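3.2 Sorting delicate and sturdy items at a small table 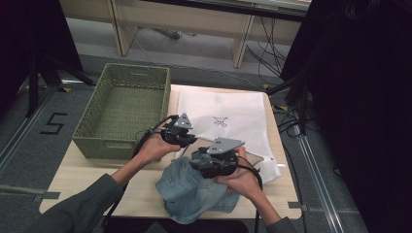
The second part of the study looked at how people prepare a small load of washing when the work surface is too small to spread things out. Most homes in the Trirnov sample had no counter next to the washer. Items were sorted on a side table, a bed or the floor, and the table was the most common choice in apartments. We therefore kept the surface small and light enough for one person to move, and placed it on carpet, as in most of the homes we visited.

Each session used the same basic items: a woven plastic basket, a mesh laundry bag and a mix of clothing that included denim. Denim was chosen because it is stiff, takes up a lot of room when bunched, and tends to slide over the edge of a narrow table under its own weight. The setup in Figure 3 has the basket on the left and the mesh bag on the right, with the denim between them near the front edge.

Figure 3. Table layout with basket, denim and mesh bag.

A total of 922 items were sorted over 80 sessions. We coded three events for each item: first contact, any refolding or flattening on the table, and final placement. Coding was done by two readers, and differences were settled by Carys Kneath using the rules in the Wikden handbook.

Denim took longer to place than any other fabric. The median time was 14 seconds, against 5 seconds for socks and underwear. Much of the difference came from flattening. People often tried to open out a bunched piece before deciding where it should go, and on a small table this meant pushing the basket or the bag aside first. When the mesh bag lay flat it was often covered by clothing and had to be pulled free again before it could be filled.

The basket caused fewer delays. Its open top could be reached from either side, and the slot in the rim made it easy to turn. Sessions with the basket set at a slight angle did not differ from sessions with it set square to the table.

These results agree in part with MacAulay, where bags were hung from a hook and stayed clear of the work area. We did not test a hook. Section 3.3 reports the same measures for the larger Wovness table.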